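Velow Checked Cover Cloth, Mint

Flat-woven utility cloth for tables, beds and benches

Overview

The Velow Checked Cover Cloth is a flat-woven cloth in pale mint green with a white line check. It is sold as a general cover for surfaces used for sorting, folding, packing and light repair work. It can also be used as a tablecloth or as a top layer on a guest bed. The same cloth is supplied for all of these uses. There is no right or wrong side, and no side marked top.

The check is woven in and does not wash out or rub off. Lines running the length of the cloth are narrow. Lines running across it are wider and softer, so the two directions can be told apart when the cloth is being squared to a table edge. The spaces between are plain mint with no secondary pattern.

Each cloth is cut and hemmed on all four sides. Hems are double-folded and stitched with two rows of thread in a matching green. Corners are mitered. Loose thread ends up to half a finger long are normal on delivery and may be trimmed. Do not pull them.

Use as a packing surface

Most customers buy the cloth for laying out clothes and travel gear before filling a bag. Dark items are easy to find against the mint ground, in particular chargers, socks, belts and small zip pouches. A black or navy bag placed directly on the cloth keeps a clear outline on all sides, and straps and cords that have slipped underneath are noticed sooner.

Recommended layout for a soft bag without a frame:

Place the cloth with the narrow lines running away from you. Set the bag to the right of center if you are right-handed, with the opening facing the clear part of the cloth. Lay heavy items nearest the bag and clothing beyond them. Fold clothing to the width of the check where possible. This gives bundles of equal width, and they stack in a soft bag with fewer gaps at the sides.

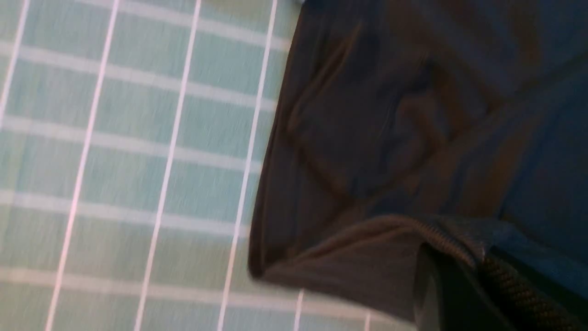

Smooth synthetic bags slide more easily on the cloth than canvas bags do. On a polished table the cloth itself may also move. Where this is a problem, fit the corner clips described under Accessories, or put a non-slip rug underlay between the cloth and the table. The underlay should be cut slightly smaller than the cloth on every side.

Bags with wheels, metal feet or exposed hook-and-loop tape should be lifted on and off. Hook-and-loop tape will raise the surface of the weave after repeated contact. Raised fibers can be taken down with a fabric shaver on its lowest setting, but the cloth will be thinner at that point.

Use on a bed

The cloth may be spread over a made bed to protect the bedding while luggage is being packed. It is not waterproof and will not stop grit from working through if the bag is dragged. Shake the cloth outdoors before folding it. For wet gear use the coated version, sold as the Velow Curkance, which has the same check on a wipe-clean face. The Curkance should not be machine washed.

Care

Machine wash warm with similar colors. Wash alone the first time. Do not use chlorine bleach, which yellows the white lines before it affects the green. Tumble dry low or line dry. The cloth will shrink slightly in length on its first wash, and the stated size includes an allowance for this.

Iron on the medium setting while slightly damp. Iron along the narrow lines first, then across. Ironing on the diagonal will pull the check out of square, and the only remedy is to wet the cloth and start again.

Marks from dark bags are usually surface dye and come out in a normal wash if treated the same day. Work a small amount of liquid detergent into the mark, leave it for 6 minutes and rinse before washing.

Storage

Fold in half along the narrow lines, then in half again, then roll. Rolled cloths crease less than cloths stored flat under weight. Keep out of direct sun. Mint shades fade faster than darker ones, and a cloth left on a window table will show the outline of whatever has been standing on it.

Accessories

Corner clips, Ivport pattern, for table edges up to 2 inches thick. Supplied separately in a bag of four. The clips have a rubber pad on the inner face and do not mark varnish. They do not fit tables with a rounded or bullnose edge.

Storage sleeve in plain cotton with a drawstring. Holds two rolled cloths.

Replacement thread, mint, small spool.

Ordering

Cloths are cut in the Sepúlveda workroom and ship within 13 working days. Orders placed after noon on Saturday are entered the following week. The cloth is available in single, table and double bed sizes. Cutting to a special size is possible for orders of two or more. Give the finished size in inches, measured hem to hem, and state which way the narrow lines should run. If no direction is given, they will run along the longer side.

Special sizes cannot be returned unless there is a fault in the weave or stitching. Standard sizes may be returned unwashed with the paper band still in place.

Check spacing varies slightly between weaving runs. Customers joining two cloths edge to edge should order both together and ask for them to be cut from the same roll. We cannot match a new cloth to one bought earlier.

Questions about special sizes or joined cloths go to Bjartur Þorgeirsson in the workroom. Include the order number if you have one, and a sketch of the table if it is not rectangular.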